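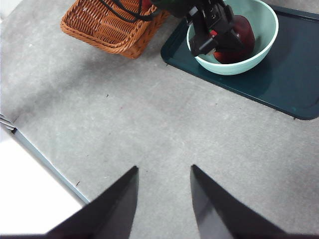

I bought the Pultberg waxed jacket in November, after the zip on my old one gave up for good. I have worn it most days since then, on the walk to work, on the allotment and on two wet weekends away, so I think I can give a fair account of it now.

## Ordering

Pultberg jackets are cut to order by a small maker called Cluleria. You pick the length, the lining and the pocket layout, then send in six measurements: chest, waist, shoulder, sleeve, back and neck. There is a printable guide. It's clear enough, though the shoulder one needs a second person. My neighbour Ebere Ogbonna did mine and we got two different answers the first two times, so take it more than once.

I chose the mid length in dark olive with a checked cotton lining. The order page said to allow 30 working days. It came a few days before that, in a plain box with the jacket folded round a sheet of card and a small tin of wax in the pocket. My order number was 2934, and it was written by hand on the care label inside, which is useful if you need to send it back for work later.

Price with the options I picked was just under £400. That is a lot for a coat. I have paid less for jackets that did a similar job, and I'll come to whether I think this one is worth the difference.

## Fit

Good across the back and chest. I can wear a thick jumper under it and still drive without it pulling. The sleeves were about a thumb's width too long when it arrived, and I wrote to ask about it. Suleiman Jibrin in their workroom replied the same day and explained that they leave extra because the cloth creases up at the elbow as it wears in. He was right. The cuffs now sit where I wanted them.

The collar is stiff. For the first fortnight it rubbed under my chin when done up fully, and I wore a scarf with it. It has softened a bit but it is still the least comfortable part of the jacket.

## Cloth and wax
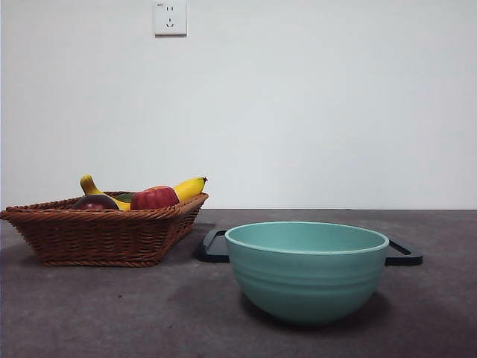
The wax finish is heavier than I was used to. New, it leaves a slight film on your hands and will mark a pale car seat, so keep an old towel to hand for the first few weeks. The smell is strong indoors. I hung it in the porch overnight for a week and after that it was only noticeable close up.

In rain it does well. I stood for most of a Friday afternoon at my niece's football match, in steady rain, and stayed dry apart from the ends of the cuffs. Water did get in at one pocket seam on a later walk. I rubbed some of the wax along the stitching with a cloth, warmed it with a hairdryer and it hasn't leaked there since.

It isn't a warm coat by itself. The lining is thin cotton and the wind goes up the back if you leave the lower stud open. A zip-in wool liner is sold separately. I haven't tried it, but Saodah Sumampouw, who runs the plot next to mine, has one in hers and says it makes the arms tight.

## Pockets and fastenings

There are two large bellows pockets at the front, two hand-warmer pockets behind them and one inside with a button. The bellows pockets take a pair of secateurs and gloves each. The inside pocket is too shallow for my phone, which sticks out at the top and catches on the zip. If I were ordering again I would pay for the deeper one.

The main zip is brass, two-way and stiff. Getting the pin seated with cold hands takes a few goes. The studs are fine, although one on the left cuff was loose from the start and I have had to press it back twice.

## Compared with the McIntyre

The other jacket I looked at was the McIntyre, which I tried on at the country shop in Brimunby. It costs a fair bit less and you can walk out with it. The cloth is lighter, the collar is much softer, and it has a proper phone pocket. It only comes in standard sizes, though, and on me the medium was tight at the shoulder and the large hung like a tent. Someone closer to a standard shape would do well to try that one first.

## Would I buy it again?

Yes, with the deeper inside pocket and probably the soft collar, which they have added as an option since I ordered. The fit is what I paid for and I'm happy with it. Rewaxing is £45 if you post it back to them in the summer, and mine will be going in once the weather turns. I'll add a note here when I've had it done.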